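4. Garment Folding as a Test of Readiness

4.1 Task selection

Claims that general-purpose machines are ready for household work usually rest on a small number of tasks performed once under favorable conditions. We wanted a task that a person does without thinking, that needs no special fixture, and that fails in ways that can be scored. Folding a single garment on a flat surface meets all three conditions. It also carries over to the shop floor: the Drodstead packing line, which supplied our reference timings, folds work shirts by hand before bagging them.

The garment starts flat and ends as a rectangle with no edge outside a marked outline. The operator may place the garment but may not touch it once a trial begins. A trial ends when the policy signals completion, when the garment leaves the table, or when the time limit of 400 seconds is reached. Two controllers were compared. Durkar plans each fold from a segmented outline of the cloth. Horgan is trained end to end on the Zandum demonstrations, a set of 3,873 teleoperated folds collected on the same type of table. 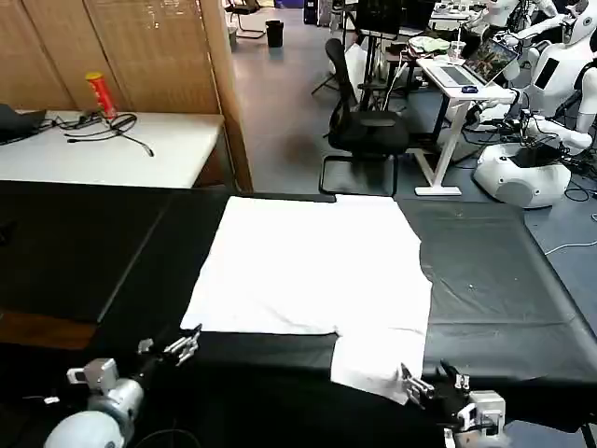

Scoring is done per fold and not per garment. A fold counts as correct if the moved edge lands within the tolerance band and the layer beneath stays in place. We adopted this rule in August after pilot runs showed that whole-garment scores hid most of the differences between controllers. A shirt that is folded well along both sides and then dragged off line by the last move is a failure under the whole-garment rule, as is a shirt that was never picked up.

4.2 Grasping a single layer

Most lost trials were lost at the first grasp. Cotton lying on a smooth surface offers very little height for a finger to get under, and a fingertip that presses too hard pins the fabric in place. Durkar approaches from above at a fixed angle and closes on whatever is between the fingers. Horgan tends to slide inward from the hem before closing, a habit it appears to have picked up from the demonstrations – the human operators did the same. Where the hem was already slightly raised by a wrinkle, both controllers did well. Where it lay flush, Durkar often closed on nothing and went on to carry out the rest of the fold with empty fingers.

Double-layer grasps were less frequent but cost more. Once two layers are lifted together, neither controller has a reliable way to let one go. The usual result is a thick, uneven fold that the outline model then reads as a sleeve.
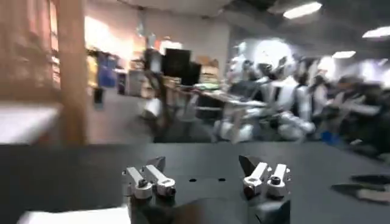 Hand design affects these results in ways that are easy to confuse with controller quality. To separate the two, we repeated the first-grasp test with a parallel gripper in place of the multi-fingered hand. A linkage of this type, with white links in two pairs ahead of a flat black mounting plate, keeps the finger motion simple and makes each closure easier to repeat. It cannot curl a fingertip under a hem, so the approach angle has to do that work. We limited this comparison to 8 garments of the same cut, and the results should be read as a check on the main trials only.

4.3 Time and intervention

A skilled packer at Drodstead folds a shirt in 23 seconds. Neither controller came close. Even in trials with no failed grasp, most of the time went to pauses between moves, while the outline was computed again or the policy hesitated between two corners. Faster arms would not change this much.

The operator's share of the work also needs to be counted. Every trial began with a person laying the garment flat, and in a home or a laundry that step is part of the chore. Taking a shirt from a heap, finding its shoulders and spreading it out is harder than the folds that follow. We therefore treat the results in Section 5 as an upper bound on present ability, and we leave the heap condition to separate trials, for which the scoring rule will need to be rewritten.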